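Nadar Loan Collections – Support Desk
Ticket summary and troubleshooting log

Subject: Mixed toy set does not reconcile with Wisier contents list on check-in
Site: Benircombe
Category: Collections / Contents records
Priority: Normal
Opened: 8 April 2022
Status: Closed – follow-up in June

Issue as reported

The Benircombe site reports that the mixed toy set cannot be checked in through Wisier. The check-in screen accepts the container and the sorter box but stops at the contents stage with the message "Contents do not agree with list." The operator is then offered only the options Hold and Return to Queue. The set has been placed on hold and is unavailable for loan.

The site states that the same result is obtained on both workstations and that other sets are checked in normally. It has asked the Support Desk to clear the message or to advise whether the set should be withdrawn.

Information requested from the site

1. The list version shown at the top of the Wisier contents screen.
2. Confirmation of which items are held in the open metal container and which are held separately.
3. Whether the sorter box has its own record or is listed as part of the set.
4. Any items added or replaced after the list was last approved.

Response from the site

The list in use is version 2. All small items are kept in the one container. The sorter box is listed as part of the set and has no record of its own. Several balls and soft toys were replaced from the Girkau spare stock, and the site believes that the replacements were entered under the original descriptions.

Initial findings

The Desk reviewed the layout of the set before making any change to the record. The sorter box stands to the left of the container and has three sections, each with a round opening. The small items are in the container beside it.
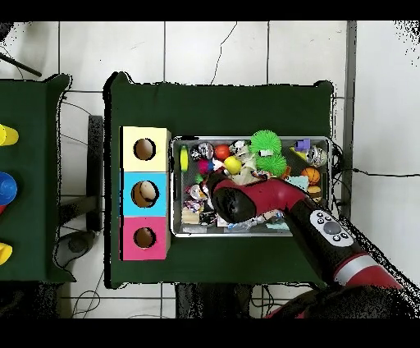
Figure 1. Benircombe mixed set: sorter box, left, and container of small items.

A pale, rounded item can be seen through the opening in the light blue section of the sorter. The contents list has no line for an item stored in the sorter box. If that item belongs to the small contents, it will be missed whenever the container alone is checked, and the contents stage will fail for that reason alone.

The site was asked to empty all three sections of the sorter before each check-in and to place anything found there with the small items. This instruction already appears in the general handling notes but had not been copied to the set record. It has now been added as the first line of the check-in prompt.

Log of actions

Action 1. Check-in repeated with the sorter emptied.
Result: the message remained. The site recorded that one line previously marked Missing had changed to Present. The Desk accepted this as a partial correction and kept the ticket open.

Action 2. Wisier cache cleared on both workstations and the list downloaded again.
Result: no change. The list version shown was the same before and after. A local data fault was ruled out.

Action 3. Record size checked.
Result: within limits. Wisier allows 800 characters in the notes field of a set record, and text beyond that length is discarded without a warning. The notes for this set had been shortened by an earlier editor and were complete as stored. The site had suspected this field on account of an earlier ticket concerning puzzles. The two matters are unrelated.

Action 4. Descriptions compared with the items.
Result: several mismatches found. The list uses single-word descriptions such as "ball" for items that differ considerably in size, surface and color. An operator presented with five or six lines reading "ball" cannot reliably decide which line is satisfied by which item. The replacements from Girkau increased the difficulty, as they were entered under the old wording.

Action 5. Packing of the container reviewed.
Result: see the note below.

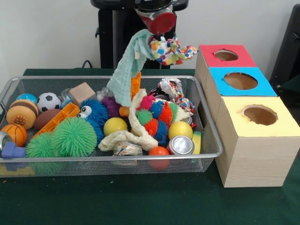 Corinne Vasbinder
Contents Records Coordinator, Nadar Support Desk

Note on packing. The container is packed closely, and long or soft items lie over the smaller ones. The cream-colored knotted rope towel crosses the middle of the set, and the mint-green cloth comes down among the toys beside it. An operator working from above will see the cloth and the rope first and may pass over whatever lies beneath them. I recommend that all fabric and rope items be lifted out and checked before any other category.

I also draw the site's attention to the crushed aluminum can lying under the rope towel near the front. The list contains no such item. The site should confirm whether it was approved for inclusion. If it was not, it should be taken out of the container and disposed of in accordance with the local waste procedure. Wisier does not report unlisted items by name, and their presence contributes to the message seen by the operator.

The spiky puffer items require separate mention. They are of different sizes and colors – green, lime-green, purple and blue – and the blue one has two googly eyes. All were listed as "spiky toy." They should be listed individually by color, with size added for those of similar color.

Action 6. Revised descriptions drafted and sent to the site for approval.
Result: approved with changes. The revised wording is as follows, with the former wording after the dash.

Ball, orange, basketball pattern – formerly "ball"
Ball, black and white, soccer pattern – formerly "ball"
Ball, globe pattern – formerly "ball"
Ball, smooth, yellow – formerly "ball"
Football, brown, toy – formerly "ball, other"
Hamburger, toy – formerly "food item"
Building piece, orange, grid-shaped – formerly "plastic part"
Rope towel, knotted, cream – formerly "cloth"
Rope toy, knotted, multicolored – formerly "cloth"
Cloth, mint-green – formerly "cloth"

The site asked that "hamburger" be kept under the food heading for consistency with the play kitchen sets. This was agreed. The site also asked whether shades should be recorded exactly. The Desk advised that a plain color word is sufficient unless two items of the same kind would otherwise be confused.

Action 7. Revised list loaded as a draft and tested against the set.
Result: the number of mismatched lines was reduced, but the contents stage still did not complete. The draft contained two lines for the cube, one reading "block" and the other "cube, beige." The first had been carried over from the earlier list and was deleted by the Desk.

Action 8. Check-in repeated in the recommended order: fabric and rope, then balls, then food items, then building pieces and blocks, then remaining small toys.
Result: all lines agreed. The message was not displayed and the Release option became available. The site was asked not to release the set until the revised list had been formally approved.

Reference view of the set

The white fluffy cloth lies across the center of the pile, and the smaller toys near it should be looked for only after it has been lifted. The purple grape-cluster toy in the upper right corner of the container belongs under the food heading.

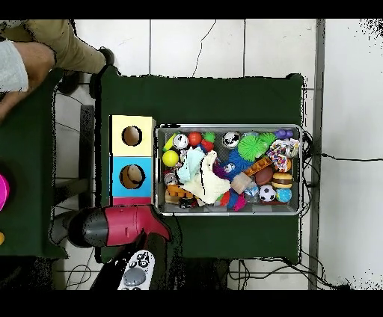
Resolution

The fault was caused by the contents record and by the order in which the set was checked. No fault was found in Wisier or in the workstations. The following changes have been made:

– The revised list has been approved as version 3 and replaces the former list at all sites.
– The check-in prompt now begins with the instruction to empty the sorter box.
– Duplicate and general descriptions have been removed.
– Replacement items from Girkau must be entered under their own descriptions before they are placed in the container.

The site has confirmed that the set was released and that the hold was removed from the catalog.

Instructions for operators at Benircombe

Empty every section of the sorter box, including the lowest. Look into each opening as well as turning the box over, as a rounded item may settle against the inner wall.

Remove cloths, rope items and plush from the container and set them to one side of the table. Mark these lines in Wisier before continuing.

Check the balls by pattern and color. Do not mark a line Present on the basis of shape alone.

Return the smaller and harder items first and place the fabric items on top. Items should not stand so far above the rim that they may roll off when the container is carried. Where the set no longer fits comfortably, the site should request a second container by means of form 42 and should not remove listed items on its own authority.

Unlisted items are to be held apart and reported to the Desk with a short description. They should not be added to the list locally.

Charges

No charge is made for this ticket. The site asked whether the replaced items would be billed against the current collection allowance of 500 credits. They will not, as spare stock issued by Girkau is covered by the existing supply arrangement. A second container, if requested, will be charged to the allowance in the usual way.

Follow-up

The Desk will review the record in June and will contact the site if any line has been marked Missing at more than one check-in. Should the message appear again before that time, the site should reopen this ticket, state the list version shown on screen and leave the set on hold until a reply is received.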